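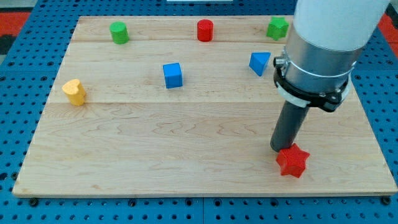
What the Maples Left Behind

8/17/22

The town of Drollside has 900 residents, one traffic light and, until a few years ago, a furniture mill that kept most of its families fed. The Kultolwood plant made kitchen tables and cutting boards out of hard maple for 93 years. It closed in May, with the yard still stacked with lumber.

People expected the building to be torn down. It is a long brick shed next to the river, with a sawtooth roof and windows that had been painted over during some long-ago effort to save on heat. The county had it listed as a hazard. Then the Sachdeva company, a small firm that makes countertops two towns over, bought the lumber and found it was cheaper to rent the shed than to move the wood.

That was the start of it. The shed now holds a sawing and gluing shop, a drying room and a store that sells offcuts by the pound. The store is open mornings only. Get there early if you want anything wider than your hand.

Maple is a fussy wood to make a living from. It is hard enough to dull a blade in an afternoon. It burns if you push it through the saw too slowly and it chips if you go too fast, and boards with wavy grain are the worst for that. It takes stain badly, so most shops leave it pale and put on a clear oil. It also moves. A wide board that sits flat in winter can cup in July, which is the reason tabletops are glued up from narrower planks. The seams are part of the deal. A good seam is tight enough that you find it by watching where the grain stops matching.

The old Kultolwood hands can talk about seams for a long time. At the plant, boards were sorted by color before gluing, and the sorters were paid better than the people who ran the saws. White wood went to the cutting boards. Honey-colored wood went to tables. Anything with brown heart in it went to the boiler or to the workers, and there is hardly a porch in Drollside without a brown-streaked maple bench on it.

Sachdeva doesn't sort that way. Customers now ask for the streaks and will pay extra for them, a change the retired sorters find hard to accept. One of them told me it was like charging more for burned toast.

The trees come from the Trullberg tract, a hillside north of town that the mill owned and mostly left alone. It was logged hard once and then thinned lightly for decades. The maples there grow slowly in thin soil, and slow trees make dense boards. The company takes a small number each winter, when the ground is frozen and the sap is down. Wood cut in warm weather can turn gray before it reaches the dryer.

I walked the tract in early summer. The road up is gravel and washed out in two places. There are sugar taps on the lower trees, which belong to a family that has had the right to them since before the mill was built. Tapped trees make poor lumber, at least in the bottom log, where every old tap hole leaves a dark stain running up and down the grain. Loggers and sugar makers used to fight over this. The current arrangement is a line of orange paint halfway up the hill. Taps below, saws above.

The new shop employs about 10 people. The old plant, at its peak, ran three shifts. No one in town pretends these are the same thing. The diner has cut its hours, and the school shares a principal with the next district. Still, the shed has heat in it, and the windows on the river side have been scraped clean.

The offcut store does better than anyone planned. Hobbyists drive in for cutting board stock and chair rungs. Teachers take the short ends for children to sand. A bin by the door is full of wedges too small to sell, and you can fill a bag for nothing if you bring the bag. They make excellent kindling, though they should be split thin. Maple that dry burns hot, and a stove full of it will drive you out of the room.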